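Jaime Macedo had the rental slip in his teeth and both hands on the rope. Three hours on the Lobo, 80 up front, no refunds. The canal at Grutis was flat and green. Easy, the guy said. A kid could steer it.

"You're going left," Wonditura said.

"I know I'm going left."

"Bridge is right."

Bump. Somebody's houseboat. A curtain moved. He said sorry to the curtain.
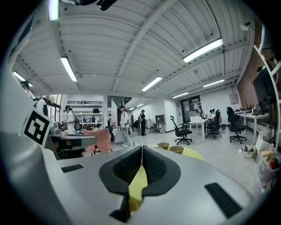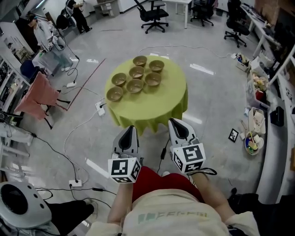
Past the second lock it got better. Motor humming, ducks not bothered. She'd packed olives and forgot bread, so they ate olives. He told her about the supper after, at his aunt's, the round table with the lime-green cloth, little brown bowls all over the top of it, and she said don't talk about food, steer. He steered. Mostly. Battery said 2 bars, then one.

"Is that bad?"

"Its fine."

One bar, blinking. The dock was way back there, behind the bridge, and teh wind had picked up. She was already reaching for the paddle.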